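Folding Corner: Be Kind to Your Dishcloths

If you are anything like me, you have a kitchen drawer that will no longer close all the way. Mine reached that point in December, when I counted 62 cloths in it (sixty-two!) and found I was only ever reaching for the top five. So this month's column is about the humble cloth, and how to get it from a heap to a tidy little square without losing your whole evening.
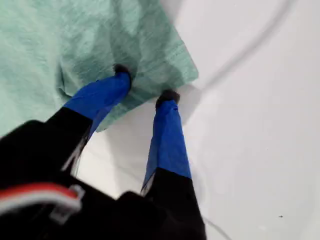
By the editor, Home & Linen pages, the Fesano newsletter

A crumpled mint-green cloth on a flat white surface is as good a place to begin as any. I do like a pale surface for folding – you can see the edges so much better, and any crumbs left over from lunch show up right away. Pinch the cloth by an edge, give it a gentle shake, and lay it down again before you try to smooth anything. Then work from the middle out with the flat of your hand, and don't fuss over the small creases.

After that I fold in half, then in half again, and then into 3, so the cloths can stand up in the drawer like cards in a box. Thicker ones may prefer to stop one fold sooner, and I let them.

Several of you wrote in after the last issue to ask about color. I keep greens and blues for dishes and the darker ones for floors, and it has saved a good deal of muddle at our house. Next month we move on to fitted sheets, so do send me your tips – I will need every one of them.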